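Search products Go

Brondside Simulation Set — from Skuvden

Updated 5/26/22

Brondside is our room set for people who train manipulation policies in simulation and want to know why a policy fails when the viewpoint moves. We built it for our own work on the Prurnix method, and we're thrilled to finally have it up for other labs!

Prurnix is simple to describe. You train one policy on the usual fixed view, then add a second stage where the camera pose is redrawn at the start of every episode, including poses that most people would throw away. The set ships with 265 camera poses, and plenty of them are tilted, very close, or pointed mostly at furniture.

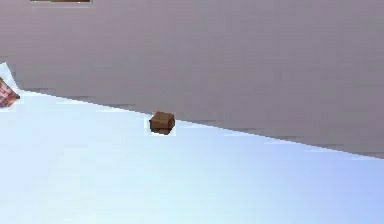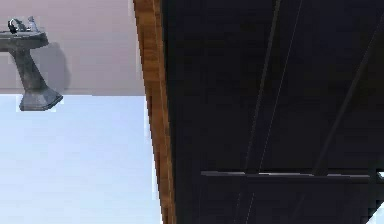

Two rendered views from the set: a small wooden cube, and a dark panel with a pedestal sink to the left.

In our September runs we trained on 1,718 episodes and tested on 216 more with poses held out. The policy with the second stage kept going on odd views where the fixed-view one stalled — we saw this with all 3 random seeds. Gains were smallest when the target object was hidden for most of the episode, and we'd love to hear from anyone who has a good idea there.

The download includes the room, the objects, the pose list and our training configs. Rendering is kept light on purpose, so edges look a bit blocky at the default setting. You can raise the resolution in the config file, but training slows down quite a lot.

Works with the Marino loader, version 3 and up. Older pose lists need to be converted first, and the script for that is in the tools folder.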